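Can a two-arm robot put away dishes yet, or is this still a demo?

Posted in Home and Small Shop Automation

Remedios Galang

I manage the back end of a small catering kitchen. We wash about 500 pieces of bowlware on a working evening, nearly all of it round, and someone then spends the last part of the shift stacking bowls by size and putting them on the right shelf. It is the job people complain about most. The washing is already mechanized. The stacking is not.

A salesman from Rokwood told my boss in August that two-arm machines with hands "can do kitchen chores now." He left a brochure with no cycle times in it. I asked for one and have not had a reply.

What I would like to know:

Is separating and stacking bowls a solved task, or does it only work with one bowl type in one spot?

What is the realistic speed compared with a person?

What stops these things from working in a normal kitchen? I mean the physical reasons, not the price.

Our bowls nest tightly and sometimes stick together when they come out of the washer. We have three sizes. The counter is stainless steel, and the lights over it are bright. I have some electrical background, so you do not need to simplify much.

Gaurav Bhatt

I do integration work, mostly machine tending, and have spent a fair amount of time on handling jobs like yours. Short version: the single motions work. The whole chore, unattended, on mixed ware, for a full evening, does not work well enough to pay for.

Stacking breaks down into four steps, and they are not equally hard.

1. Find the bowl. Mostly fine. A depth camera has trouble with shiny surfaces and with the inside of a smooth bowl, so the rim is what you want the software to look for. Your stainless counter under bright lights will give you false edges. A matte mat fixes most of that and costs very little.

2. Grip the bowl. Workable. The usual approach is one finger inside the wall and one outside. The wall thickness has to be known within a few millimeters or the fingers have to comply. If the finger pads are hard and the bowl is wet, it rotates in the grip, and every position you calculated after that is wrong.

3. Place one bowl in another. Workable if the bowls match and the stack is short. The bowl has to come level before release. If it goes in tilted it wedges, and then you have a jam that a person clears in one second and the robot may not notice at all.

4. Take one bowl out of a stack. This is the hard one. From overhead, two nested bowls look almost the same as one bowl. The only cue is a second rim line a little below the first, and with tight nesting that line may be a few pixels wide. Then the finger has to get hold of the top wall only. If it catches both rims, you pick up two bowls and the count is off. 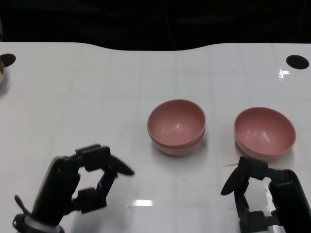
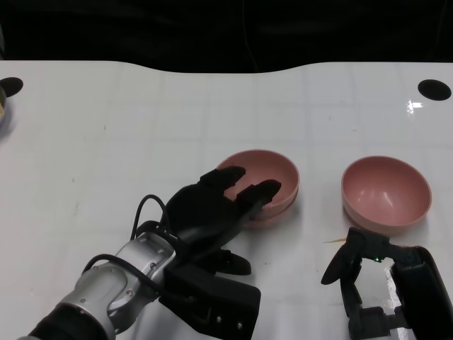
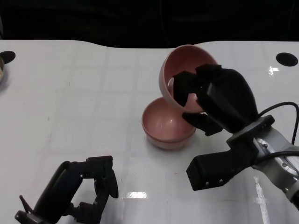

Same pink bowls in all three, on a white table with a lot of glare.

Would a suction cup be better than fingers for bowls?

For flat plates, often. On a bowl the cup has to seal on a curved surface, usually the bottom, and it needs that surface to be smooth and free of food. A foot ring under the bowl breaks the seal unless the cup fits inside the ring. Suction also tells you very little about whether one bowl or two came up, so you would add a scale or a force sensor at the wrist. For your three sizes I would try a cup small enough for the smallest base and test it on wet ware before buying anything.

On speed. We ran a trial for a client called Astelen with two arms and one bowl size, dry, on a matte surface. The cell took 15 seconds to place one bowl once it was tuned. A person doing the same thing was several times faster and was talking to someone while doing it. Out of 1,814 placements, the failures that mattered were double picks and wedged bowls. A dropped bowl is easy to detect. A double pick is not, unless you weigh each lift, and adding the weight check helped more than any change to the vision software did.

On what stops it in a normal kitchen:

Water. Many multi-finger hands are not sealed. Ask for the ingress rating of the hand separately from the arm. They are often different, and the brochure usually quotes the arm.

Cables. If the hand is wired outside the wrist, the loop needs slack to let the wrist turn, and slack catches on things. Look at where it runs before you look at the software.

Small debris. Picks, crumbs, bits of wrapper. A person sweeps these aside without thinking. A machine told to handle bowls will set a bowl down on top of them, and the stack leans.

Reach. Two arms working on one stack get in each other's way. In many cells one arm ends up doing most of the work while the other stays parked out of the path.

If Rokwood wants the sale, have them run your own bowls, all three sizes, wet, straight from your washer, for an hour with no one touching the cell. Record how often a person has to step in. Cycle time means little without that number.

Manalastas

we had a demo unit from Kaser at the plant for a while. it did cups ok. did not try bowls. somebody had to stand next to it the entire time so we sent it back. can't comment on kitchens

Remedios Galang

Thank you both. The point about the weight check is useful. I can see how that would work, because each of our sizes has a fairly constant dry weight. Wet weight varies more, so the threshold would need some margin. The difference between one bowl and two should still be clear for the large ones. I am less sure about the small ones, which hold water under the foot.

I also had not thought about the hand and the arm having separate ratings. I checked the brochure again and it lists one figure, with no note on which part it covers.

Gaurav Bhatt

Then assume it is the arm until they put it in writing.

For the small bowls, tip them before the lift, or run them through a drying rack first. Even 20 minutes on a slanted rack will make the weights more even. It will also help with the sticking, part of which is the water film between the walls. A rack with fixed slots has another benefit: bowls that are stored apart never need to be pulled apart. If you can go from washer to slotted rack to shelf, you have removed step 4, and a much simpler machine with one arm could be considered. I would price that first.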